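How to oil a wooden desk top (and not hate the result)

February 2024

I've done three of these now and made a right mess of the first one, so I thought I'd write down what I do these days. You don't need a workshop, just a free weekend and a window that opens!

What you'll want: sandpaper in 120 and 240 grit, a tin of hard wax oil (I use Rellex in the dark shade, but any decent one will do), a few old cotton T-shirts cut up, and gloves. Do wear the gloves. I skipped them the first time and had brown fingernails at my cousin's wedding.

Take the top off the legs if you can. Mine was held on with 8 screws, which went straight into a jam jar with a label on it. Sand with the grain, 120 first, then 240, and keep your weight even or you'll get little dips that catch the light later. Hoover the whole thing, then wipe it with a slightly damp cloth and let it dry while you have lunch.

Now the oil. Stir it for longer than you think (all the colour sits at the bottom of the tin) and put on far less than feels right. I rub in a small puddle at a time, working along the board, leave it for roughly 60 minutes, then wipe off everything that hasn't soaked in. My friend Young-sook Sung swears by a white nylon pad for this bit and I have to say it does get into the grain nicely. Leave it overnight, then do a second coat, even thinner.

Lay the used rags flat outside to dry before you bin them. Oily rags in a heap can catch fire all by themselves, so please don't skip that.

You can use the desk gently after a couple of days, but go easy on water for a week or two. I gave my first one a fresh coat in October and it took me twenty minutes. If you get a ring from a mug, a quick rub with the 240 and a dab of oil usually sorts it.
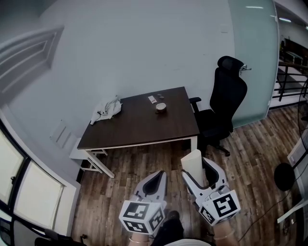

Dark brown top, white legs, and a cup on its saucer.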